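I've been running a pair of hand-held grippers for 20 days now, so here's my review from the person who has to keep them going. The reading on mine says GenRobot.AI, and I use them around the house for tidying jobs – toys, wrappers, storage lids, that kind of thing.

Setup took me 48 minutes, most of it spent fussing over the jaws. Take your time on that part! If one jaw sits even slightly ahead of the other, thin stuff twists as you close, and you'll blame your wrist (I did). Work both jaws open and shut slowly and watch the pivots on each side.
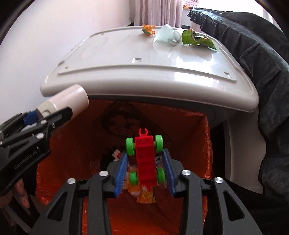
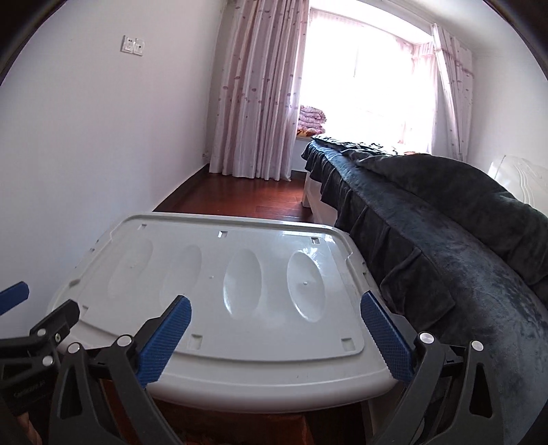

Yvette Carrier
Home Robotics Reviewer

The blue pads are my favorite bit. They have a fine texture, and they cope with a little toy car as well as the rim of a plastic lid. I wipe them with a damp cloth after every session and let them dry with the jaws open. Skip that and they pick up lint like crazy, especially in a bedroom.

The pivots need more love. I check mine every other day and snug up whatever has worked loose, a quarter turn at most – go further and the jaws get stiff. The open linkages make cleaning easy, though hair does find its way in, so keep tweezers handy.

My gripes: the arms are bulky up close, and my hand gets tired on longer runs. Still, I'd set up a second pair tomorrow. Four stars from me.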